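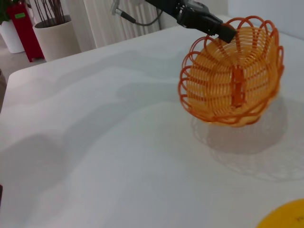
So it's clever, then, one reader wrote to us after we put our robot arm on the web page. Is it? Let's see.

Our arm is called Prata. We built it in a shared workshop in Dandden, out of a kit and a lot of screws. The kit has 7 motors. Each motor turns one joint, a bit like your shoulder, elbow or wrist. At the end is a gripper, which has fingers that pinch.

Pinching sounds easy. Try it with a woven basket. The rim is full of loops and holes, so where should the fingers go? You can look at it and know. Prata has a small camera near its wrist, but a camera only gives it coloured dots. A program has to guess which dots are basket and which are just the basket's shadow. Sometimes it guesses the shadow. Then the fingers close on nothing at all.

We kept a tally last winter. Out of 156 tries at picking things up, Prata got 124. A toddler would beat that, and a toddler doesn't need a power cord.

When you see a video of a home robot tidying a whole room, ask some questions. Was a person steering it? Was the video sped up? How many goes did it take before that one? The people selling the robot don't always say.

Prata is still fun to build. We spent 31 evenings on it, mostly hunting for loose plugs - and one evening on a motor we'd put in backwards. Next we want it to put the basket down gently. So far it tends to let go too early.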